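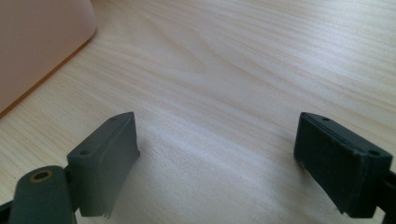 Bometari Table and Surfaces Group

# trerow-tabletops

We use cookies to remember your display settings. Accept | Manage preferences

README for the Trerow tabletops collection. It covers the tables in the shared workroom, what gets put on them, and how the folders are laid out. Read the labeling section before adding anything.

## What is in it

The collection has 41 folders. Each one covers a single session of ordinary table work: setting out boxes and containers, sorting what goes in them, putting them back and clearing the top. Sessions come from two sites, Trerow and Loltlow. The light wooden table with the fine, flowing grain is in the Trerow set. Its finish is smooth and slightly glossy, and it picks up daylight, so the same top can look pale in one place and cooler and dimmer in another. Please don't enter these as two different surfaces.

Each folder contains:

- `images/` stills, in the order they were taken
- `items.csv` one row per object on the table
- `surface.txt` one line for the tabletop
- `notes.txt` free text, may be empty

## Labeling objects

Use the plainest word that is still right. "Box or container" is an allowed value and should be used when only one side or corner can be seen. Do not guess at the contents or the lid. A pale salmon container and a peach-pink one go under the same color, `pink_light`. We had four names for this color before Dela Nyarko merged them in November.

Material is a separate column. If it looks like plastic but you have not handled it, write `plastic?` with the question mark. The question mark is kept on export.

An object that runs out of view still gets a row. Set `partial` to `yes` and leave the size columns blank.

## Labeling surfaces

`surface.txt` takes a material, a tone and a finish, in that order, with commas between them. For example:

 wood, light, slightly glossy

Leave out the species. Kojo Nyarko and Ratree Sombatkul went through the early entries and found oak, ash and birch all written down for one table, so the species field was dropped. Grain direction is optional and goes in the notes. Darker streaks in the wood are part of the grain unless someone has checked the table itself for stains.

## Table care at Trerow

Wipe with a barely damp cloth, along the grain, then dry. No spray polish. It changes the shine, and then `finish` no longer matches the older folders. Lift containers when moving them; do not slide them. Nothing hot goes straight on the wood. The Ayaaba mats are on the shelf by the door.

## Known problems

- 11 folders have no `notes.txt` at all. Treat as empty.
- Folder 27 lists the same container twice under different colors.
- Loltlow sessions use "tub" where Trerow uses "container." Both are accepted for now.
- Daylight varies a lot between morning and late afternoon. No color correction has been applied.

## Contact

Corrections to item rows: Philomena Bawa. Surfaces and anything about the tables themselves: Abdul-Rahman Yakubu. Give the folder number and the row.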